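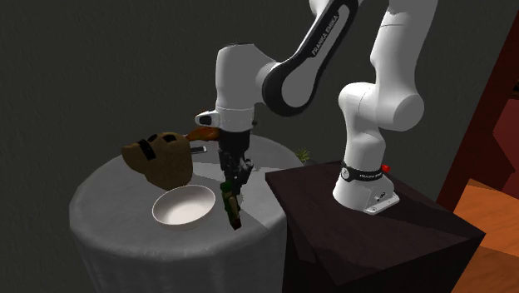 Comparing two grippers in simulation before you buy

Filed under: Grippers, Simulation
By Aurelia Bucur

This page explains how to compare two gripper models on the same arm in a simulator. You need a working arm model, two gripper models that mount to its flange, and a pick-and-place task that already runs without errors. If your task still crashes on reset, fix that first.

I use a Franka arm and a task where the gripper picks up a slender object from a cloth-covered table and puts it in a bowl. The two grippers I compared in August were the Fatton parallel gripper and the Gillora linkage gripper. The steps are the same for any pair.

Step 1. Freeze the task

Save one copy of the scene file and do not edit it again until both grippers have been tested. Table height, bowl position, lighting and camera pose all stay in this file. The gripper goes in a separate file that the scene loads by name. When I started out I kept two full scene files, and after a few days the bowl was 12 mm farther from the base in one of them. I threw away all the runs.

Leave the clutter on the table. A gripper with wide linkages can do well on a bare table and then hit everything next to the target.

Step 2. Match the tool center point

Each gripper has its own length, so the point between the fingertips sits at a different distance from the flange. Measure it in the model with the fingers closed and enter it as the tool center point. On the Gillora the distance also changes as the fingers open, because the tips move on an arc. Use the value at the opening width you expect when holding the object.

To check it, send the arm to a pose just above the table with each gripper. The fingertips should stop at the same height. If one pair touches the cloth, the offset is wrong.

Step 3. Set mass and friction

Enter the mass from the data sheet for each gripper. Then set the same fingertip friction on both, even if the real pads differ. You can run a second round later with the real pad values, but keep the first round about shape and motion only.

Watch out for linkage grippers here. Some model files put the whole mass in the base block and leave the finger links close to zero, and the fingers then shake on contact. Move a little of the mass into the links and the shaking usually stops.

Step 4. Fix the random seeds

Make a list of 200 seeds and run both grippers through the same list. Each seed sets where the object lies and how it is turned. Do not let the simulator choose a new seed after a failed run. That setting is on by default in the Krishnan task runner and it is easy to miss – look for "resample on failure" and turn it off.

Step 5. Decide what counts as a success

I use three conditions:

The object is inside the bowl when the run ends.
The bowl has not tipped over.
The arm has not gone past a joint limit.

Write a separate label for each kind of failure. "Missed the grasp" and "dropped on the way" point to different problems, and you will want to tell them apart.

Step 6. Run and log

Start the first gripper and let it finish before starting the second. Save the joint positions, the finger opening and the contact forces at every step. Save video only for failed runs, or the disk fills up quickly.

With the Gillora, my first full pass gave 139 successes. Most of the failures were tilted grasps. The object turned between the fingertips during the lift and then caught the rim of the bowl on the way down. Lowering the closing speed helped more than raising the force did.

Step 7. Look at the failures before the totals

Play back at least a handful of videos from each failure label. If one gripper fails mostly in one part of the table, check the arm's reach there. The longer gripper forces the wrist higher, and the arm may be folding into a pose it can't leave smoothly. A change to the start pose can fix this, but you then have to rerun both grippers.

Common problems

The object sinks into the fingertip: the physics time step is too long. Halve it and try again.

The object jumps away when the fingers close: check the collision shapes. Flellura exports the fingers as one convex hull, which fills in the gap between the linkages. Split them by hand.

Results change between two runs with the same seed: turn off multithreaded contact solving. It is slower, but the runs will match.

Next page: Moving the test to the real arm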